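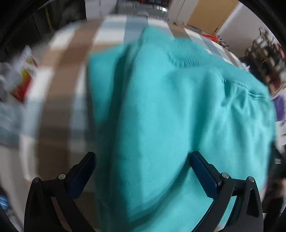 I have three pairs of trousers with an elastic waist, and I fold all of them wrongly. At least, this is what my sister tells me. She lays them flat, brings one leg over the other, pulls the middle seam out to a point and folds up from the hem. Mine start in the same way, but then the waist wants to be round and the legs want to be straight, and in the drawer they open again like a flower.

In February I decided to learn it properly. We moved to Lorbridge last autumn and the flat came with one chest of drawers, a low one, and the drawers are not deep. In the old place I could throw everything in a wardrobe and close the door. Now each thing must have a shape, or the drawer stays open by a hand's width and I hit my knee on it in the night.

The first problem was where to fold. The bed is too soft and I sink the cloth when I lean on it. The kitchen table is good but it must be wiped first, and after that it must dry. So I put a checked cloth over a surface and work there. The brown and white checks help me more than I expected, for I can put an edge along a stripe and see if it is straight. My eye alone is not good for this.

The second problem is the waistband. On teal clothes like these, the band is ribbed in one part and gathered in another, and where it is gathered the cloth below has more width than the band. If you press the small pleats flat with your palm they go in all directions. What works for me is to leave the band alone, to smooth only from the middle down, and to accept that the top will be thicker. Then I fold the thick part inside, so it sits in the centre of the packet.

I also stopped ironing before folding. I did it for some weeks, and it took me most of an evening, and after two days in the drawer I could not tell which ones I had ironed.

For the drawer I bought dividers from Joltard, a set that cost 316 in our money, and I was a bit ashamed of the price. They are only grey felt. But the packets stand up now like books, and I can take one without pulling out the next. My husband's T-shirts are in the lower drawer and they do not stand, they lie, and I have promised not to touch them.

Next I want to try the fitted sheets. I have read two explanations and watched my sister do it on a video call, and each time I lose the third corner. If somebody has a way that can be done by one person with short arms, please write it in the comments.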